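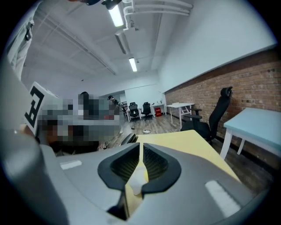

Line edit or developmental edit first? (novel draft, 158 pages single spaced)

inkwell_marnie
Started this topic · 16 replies

Hello all, longtime reader of this board and only an occasional poster, so please be gentle. I finished the third draft of my novel in November. It's called Vetcombe, after the made-up village where most of it happens, and it's a family story with a drowned mill and two sisters who haven't spoken since their father's funeral. I'm very fond of it and I can no longer see it at all, if that makes sense. I read a page and the words just slide by.

I've saved up enough for one proper round of paid editing. One round! And I've been going back and forth over whether it should be a developmental edit (the big letter telling you chapter six belongs in chapter two) or a line edit, where somebody goes through the sentences with me. My writing group says the story is solid but the prose gets "thick" in places, and they're right, I do love a subordinate clause. What would you spend your money on?

Gredus
Developmental, every time, and I say that as somebody who did it in the wrong order with my first book. I paid for a lovely line edit, got the pages back all clean and shining, and then an agent's reader told me the middle third had no reason to exist. Out it went, five chapters of beautifully polished sentences. I still have them in a folder and I visit them now and then.

If the structure moves, the sentences move with it.

pagesixteen
I'm going to disagree with Gredus, though I'm sorry about those five chapters. Marnie has a writing group that has read the whole thing and says the story holds. What they're flagging is the prose. Why pay a stranger for an eight-page letter confirming what six friendly readers already told her? Agents read the first few pages, and if those are thick they'll never get to the wonderful structure.

Gredus
Friendly is the word I'd underline there. My group was friendly too. They'd also been reading my book one chapter a month for two years, so they had no idea how it felt to read straight through. Marnie, did your group read it in one go?

inkwell_marnie
Oh dear. No, a chapter at a time, same as yours. Two of them did read the last draft all the way through, and one of those is my cousin.

Hilde Kuipers
Good morning from a working editor — I've been copy editing and critiquing manuscripts for 20 years, mostly fiction, and I'm not fishing for business, my calendar is full until summer. There's a third choice that tends to get forgotten, and it costs a good deal less than either: a manuscript critique. The editor reads the whole book once and writes you a report of a few pages on what's working, where it sags, and how the prose is coming across. There's no markup on the pages themselves.

What I like about it for a writer in your spot is that it tells you which kind of edit you need. Sometimes it tells you that you don't need to pay for any more yet. You could then put what's left toward a line edit of the opening 15 pages and use that as your pattern for the rest. You'd be surprised how much a careful writer can pick up from one marked-up chapter. The same two or three habits come up over and over, and once you've seen them you'll spot them everywhere, usually at bedtime.

Do ask for a short sample edit before you sign anything. Most of us will do a few pages. Send the same pages to two or three editors and see whose comments make you want to get back to your desk.

pagesixteen
I'd forgotten about critiques, and I've had one! Mine was good on the plot and a bit thin on the writing, so I'd tell the editor up front that you want both covered. But yes, Hilde's split sounds sensible to me.

Gredus
I can live with that. I'd still put the critique money ahead of the sample chapter if it comes down to one or the other.

Shin
Small thing on the thick prose. Read it out loud, all of it, over a week or two. I did mine in the parked car on my lunch break with the windows up. Any sentence where I ran out of breath got a pencil mark, and I fixed those before sending anything to an editor. She charged by the hour, so it saved me real money.

inkwell_marnie
Thank you, every one of you, this is far more than I hoped for when I sat down with my tea. I'm going to read it aloud first (the dog will have to put up with it), then look for a critique, and I'll ask for both story and prose in the report. Hilde, would you expect the editor to want a synopsis as well?

Hilde Kuipers
Some do and some would much prefer to come to it cold. I'm in the second camp. Ask, and have a one-page version ready either way, as you'll need it for agents.

Share this topic · 20 shares

Comments from readers (3)

Kakine
Found this while searching for what a critique even is. Very helpful, thank you. Does anyone know if it makes sense for a memoir too?

Shin
It does, I know two people who went that way with memoirs and both were glad of it.

latebloomer_jo
I'm with Gredus on this one. Structure first. But please tell us how the reading aloud goes, Marnie, and I'd like to hear more about that mill.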